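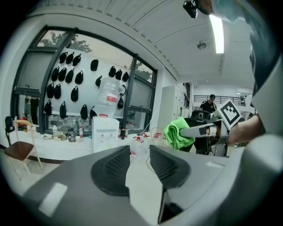

Figure 12.1 Two hand-held grippers in use on the upper floor at Guvwood. The one on the right carries a square marker and holds a green cloth.

Chapter 12
Visits, Demonstrations and Open Days

12.1 Introduction

Earlier chapters dealt with robot work cells as their builders see them. This chapter deals with them as a visitor sees them. A student on a site visit has a short time, a partial view and a guide who has given the same talk before. What can be learned under those conditions depends mostly on preparation and on knowing where to look.

The main example is an open day held in March at Guvwood, the training site run by the firm Grurnari in the town of Derese. The site teaches handling skills to robots by recording people who do the tasks first. The recording work is done with hand-held grippers. A hand-held gripper has the same kind of jaws as the tool on a robot arm, but a person carries it to the work and closes it. The path of the tool and the opening of the jaws are stored, and the record is later used to train the control program described in Chapter 9.

The open day was led by Natnael Beyene, who looks after the recording sessions, and Natnael Yilma, who prepares the finished records for training. Visitors went round in groups. Each group had 45 minutes on the upper floor and then went downstairs to see the arm running. The order was deliberate, and section 12.3 returns to it.

By the end of this chapter you should be able to:

- tell apart a demonstration given to visitors and a demonstration recorded for a robot;
- prepare a list of questions before a visit and fill it in on site;
- describe a hand-held gripper and the use of a visual marker;
- write a visit report that separates what was seen from what was said.

12.2 Two meanings of the word

The word "demonstration" causes trouble in this field, and the trouble starts at the front door of most sites. To the person who runs the open day, a demonstration is a show. A machine is set going, visitors watch, and the aim is that they should understand what it does. To the person who trains the machine, a demonstration is a record. It has a start, an end and a task name, and the aim is that a program can be fitted to it.

The two can happen at once. At Guvwood the operators went on recording while the groups stood by, so a visitor who watched a cloth being handled was watching both kinds. In this book the first kind is called a showing and the second a recorded demonstration. The terms are not used everywhere. When you read a report from another site, check which is meant before comparing any results.

A showing may be repeated until it goes well. A recorded demonstration that goes badly is marked as such and either kept or set aside, according to the rules of the project. At Guvwood the rules are written on one sheet, called the Flodamari sheet after the project it was drawn up for. The sheet allows a slow attempt. It does not allow an attempt in which the operator puts the gripper down and finishes the task by hand.

12.3 What to look at first

Begin with the tool. Most visitors look at the person or at the object being moved, and come away unable to say what shape the jaws were. The grippers on the upper floor are grey, with black mesh on the inner faces of the fingers. Look at the gap between the fingers and ask yourself what would fit in it, and at what angle it would have to be approached.

Next, find the marker. The black-and-white square on top of the gripper in Figure 12.1 is a visual marker of the type introduced in Chapter 7. A camera that can see the whole square can work out where the square is and which way it is turned. If a sleeve, a hand or the work itself covers part of the pattern, the estimate may be lost until the square comes back into view. Operators learn to keep the marker clear, and this habit affects how they hold their arms. Watch for it.

Then look at the material. Cloth is a common choice for training because it is hard. A block keeps its shape when it is lifted — a cloth does not, and the part that hangs below the jaws moves in its own way. A program which has only been trained on rigid parts has no basis for predicting the folds. Beyene's advice to visitors was to follow the lower edge of the cloth and ignore the upper one, which stays close to the jaws and tells you little.

Last, look at the room. Recorded demonstrations are often made in ordinary working spaces, with furniture, windows and household items in view. A bare test bench gives cleaner records, but a program trained only at a bare bench can fail when the background changes. Write down what is on the nearest surfaces and where the light comes from. At Guvwood the long white counter, the water dispenser and the board of hanging black bags all fall within the view of a gripper pointed across the room, and any of them may appear in a record of a task that has no connection with them.

The reason for seeing the upper floor before the arm should now be plain. Visitors who see the arm first tend to describe its motion as if it had been typed in. Visitors who have already seen a person carry out the task look for traces of that person in the motion of the arm, and usually find some: a pause before closing, or a wide approach to keep the marker in view.

Figure 12.2, which follows, was taken on the same floor. Note the small camera mounted near the operator's face, in addition to the marker on the gripper. A camera in that position gives a view from above the hands, and it turns when the head turns.

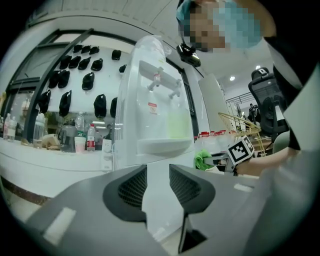 12.4 Before the visit

Ask the site for a floor plan and for its rules on clothing and on notes. Read both. Prepare a question list of one page, with space under each question. The form on page 141 may be copied for this purpose.

Questions should be answerable by a guide who is standing up and has other people to attend to. "How is the data used?" will produce a general reply. "Who decides that a record is set aside?" will produce a name or a rule. Yilma was asked the second of these at the open day and answered it by handing round the Flodamari sheet, item 31 of which deals with dropped cloths.

Exercise 12.1 at the end of this section asks you to rewrite four poor questions. Do it before you read section 12.5, where the replies given at Guvwood are set out in full.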